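Week 4 notes: handoffs between shifts

Okay, so last week we got as far as who sits on a care team, and I promised we'd get to what happens when one group goes home and the next one walks in. Read the Prestano packet first (it's short!), then come back to these.

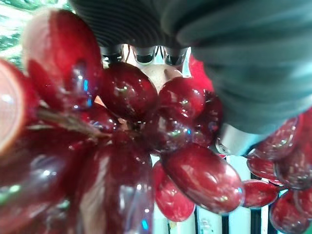
Red grapes, close up

My old unit had 80 beds and handoff was at 7 a.m., standing up, in a hallway. I loved those people, but we talked over each other constantly. I-hsuan Chung ran nights back then and started making the incoming nurse repeat the plan out loud. It felt silly for a week or so, and then I missed it whenever I floated to another floor.
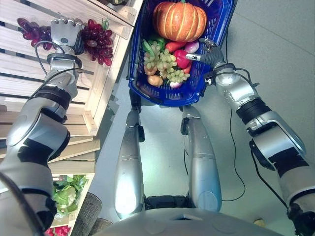

Dark red grapes on the top shelf

Key term: read-back. The receiver says it again in their own words, and the sender corrects it. Please don't write "communication" on your worksheet and stop there, I want to know who said what to whom.

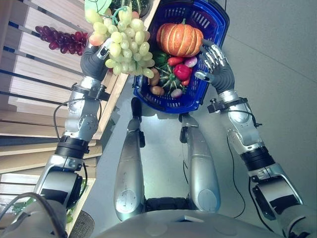
Pale green grapes in a robotic hand

For the Gandex case, look at page 124 and mark every spot where a pending lab changes hands. Some of you will find a couple I missed (great, tell me).

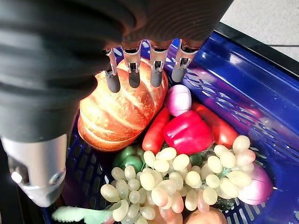
Then write up to 400 words on one of those spots and what you'd ask if you were the person coming on. Bring it printed to room 765, and we'll trade papers in pairs before the August break.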